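Buscar en el sitio
Introduzca término o código de ficha
Buscar

LISTA DE COMPROBACIÓN: ALMACENAMIENTO Y EXPOSICIÓN DE BEBIDAS ENVASADAS
Local: Mercado Karside, planta baja y almacén
Inspección: Hằng Khổng, Prerden
Periodicidad: mensual (revisión de febrero)

Claves: C = conforme. NC = no conforme. OBS = conforme con observación. NA = no aplicable.

1. ESTANTERÍAS DE ALMACÉN

1.1 Anclaje a pared de los módulos de más de dos niveles. C
1.2 Placa de carga visible en cada módulo. NC
Comentario: falta en los módulos 2 y 19. La del módulo 19 figuraba ya como pendiente en la revisión anterior. Reponer con la carga que conste en la ficha del fabricante, no con la del módulo contiguo; las profundidades son distintas.
1.3 Montantes sin deformación ni golpes. OBS
Comentario: abolladura leve en el montante delantero del módulo 7, por debajo del primer larguero. No supera la tolerancia. Marcar con cinta y medir otra vez en la próxima visita.
1.4 Producto más pesado en los niveles inferiores. C
1.5 Distancia libre mínima al techo y a los rociadores. C
1.6 Palés separados de la pared. OBS
Comentario: correcto salvo en el rincón del montacargas, donde dos palés de agua tocan el rodapié e impiden el barrido.

2. EXPOSITORES Y BALDAS DE SOBREMESA

2.1 Apoyo estable de las cuatro patas, sin calzos de cartón. C
2.2 Tornillería completa y sin holgura en el tablero superior. OBS
Comentario: reapretar en la próxima limpieza general. Llave en el armario de mantenimiento.
2.3 Envases en posición vertical y con el tapón cerrado. C
2.4 Cartones de zumo fuera del alcance de goteos y salpicaduras. C
2.5 Balda superior sin envases de vidrio. C 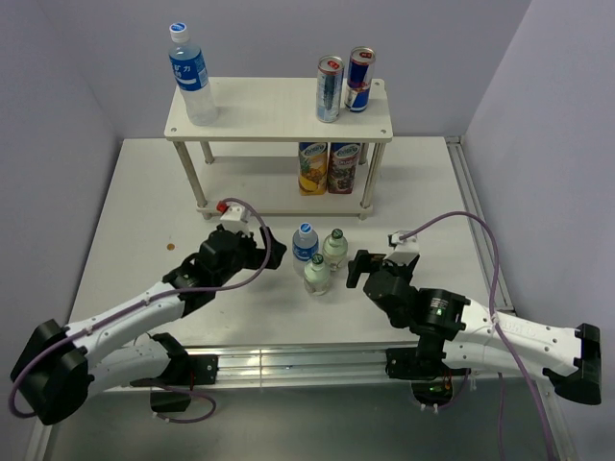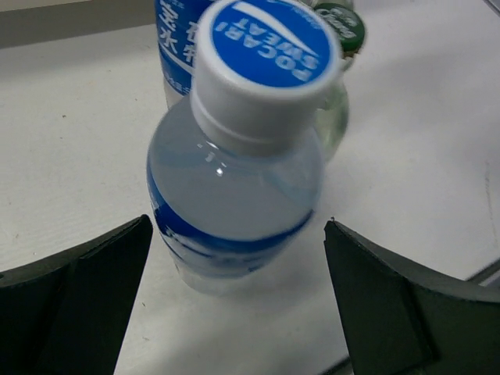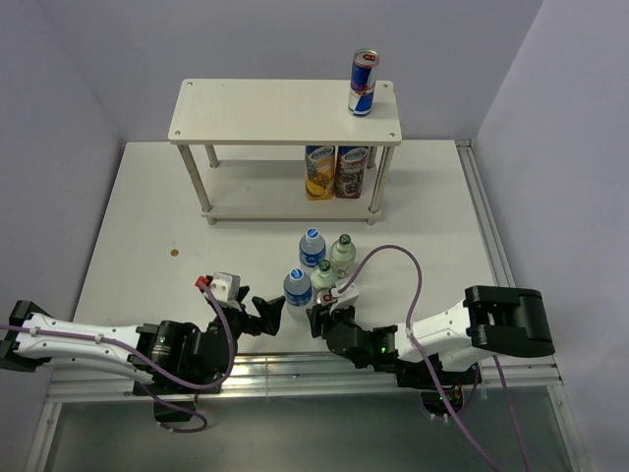
Expositor de dos niveles y bebidas envasadas.

2.6 Superficie limpia, sin restos pegajosos ni cercos. C
2.7 Precio y alérgenos legibles desde la posición del cliente. NC
Comentario: los portaprecios de la línea de cajas quedan tapados por los folletos de la campaña Kalmont. Retirar los folletos o bajar el soporte. La encargada de turno prefiere lo segundo; cualquiera de las dos soluciones es válida a efectos de esta lista.

3. ENVASES

3.1 Latas sin abombamiento, óxido ni golpes en la costura. OBS
Comentario: muestra de 37 latas. Dos con golpe en el borde superior, apartadas y dadas de baja. Sin abombamiento.
3.2 Precintos de botella íntegros. C
3.3 Cartones sin humedad en la base. C
3.4 Etiquetado en castellano en producto importado. NC
Comentario: una referencia de bebida isotónica del almacén carece de etiqueta adhesiva traducida. Inmovilizar el lote hasta recibir las etiquetas del importador. No se admite fotocopia recortada y pegada con celo, que es lo encontrado en tres unidades.
3.5 Rotación por fecha de consumo preferente. C

4. TEMPERATURA Y HUMEDAD

4.1 Termohigrómetro operativo y con calibración vigente. C
4.2 Humedad relativa del almacén inferior al 70 %. C
4.3 Temperatura registrada al inicio y al cierre. OBS
Comentario: temperatura del almacén de 19 °C durante la visita. El registro está completo excepto el cierre de un lunes. La casilla debe quedar en blanco con nota al margen; no rellenar a posteriori.
4.4 Envases de plástico sin exposición directa al sol. C
4.5 Vitrina refrigerada con burlete en buen estado. NC
Comentario: burlete inferior despegado en el lado de la bisagra. Parte de avería abierto.

5. PASILLOS Y EVACUACIÓN

5.1 Pasillo principal despejado. C
5.2 Extintor accesible y revisado. C
5.3 Transpaleta estacionada en su zona, horquillas bajadas. OBS
Comentario: horquillas bajadas, pero la transpaleta invade la franja amarilla. Repintar la zona; la actual es más corta que el equipo nuevo.
5.4 Alumbrado de emergencia. NA
Comentario: se revisa en la ficha de instalaciones.

ACCIONES PENDIENTES
Placas de carga, módulos 2 y 19: mantenimiento.
Portaprecios de la línea de cajas: encargada de turno.
Etiquetas traducidas, lote inmovilizado: compras.
Burlete de vitrina: servicio técnico.
El punto 1.6 se corrigió durante la visita y no genera acción.

Firma: H. Khổng

Documentos relacionados
Ficha de instalaciones: alumbrado y cuadros eléctricos
Registro de temperatura del almacén (plantilla)
Inspección de vitrinas refrigeradas
Baja de producto dañado: procedimiento
Uso de transpaleta manual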